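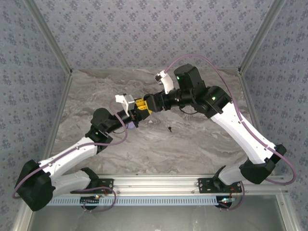
The two-arm cell at Drondix, both arms on a shared aluminium rail.

Category: Equipment & Budgets

Biljana Vlachou had been told to keep her first automation purchase small, and she kept it small. She plans equipment spending at Drondix, where the pair of arms was approved in January out of a budget line normally used for hand tools and benches.

"The arms were the easy part to price," she says. "You get a quote, you sign it. What I had missed was everything you fix them to."

Her list of extras ran to 22 lines: rail, brackets, cable clips, frame posts, power. Together they came to £3169, and most were ordered one at a time as the need came up. She would now ask for them in a single order, and has told Prerora, a sister firm planning its own cell, to do the same.

Bujar Janevski, who set the cell up, puts the fingers at the top of his own list. "They wear, they crack, you change the shape for a new part. I asked for £285 a year for fingers and got it, but only after I'd put a broken one on the table in the meeting."
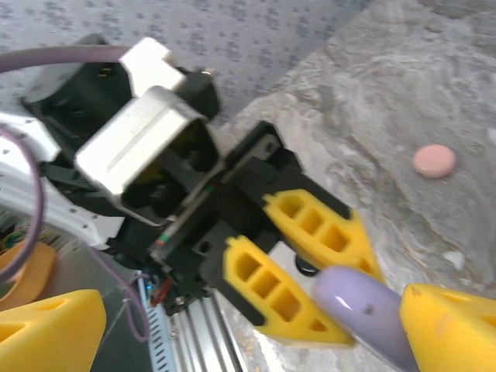 Reading time: 2 min

The yellow fingers have openings cut along their length. Janevski keeps spares of each shape in a drawer and reorders when he is down to the last pair.

Cables are his other complaint. On a two-arm cell each arm needs enough slack to reach the middle – and the slack has to go somewhere. "Budget for clips, and budget for a spare cable. We had no spare, and we lost 20 days waiting for one from Ristić."

Vlachou is less worried about parts than about hours. The first plan had no line for Janevski's time at all. The next one does, and it is larger than the line for hardware.

Would they buy a second cell? Vlachou has a quote from Linotora but has not signed. "I want a full year of running costs first. Then I can tell the board what it costs to own, as well as what it costs to buy."

Janevski would go sooner. "I'd take the second rail now," he says, "and leave the arms for next year's money."

14 shares | 3 comments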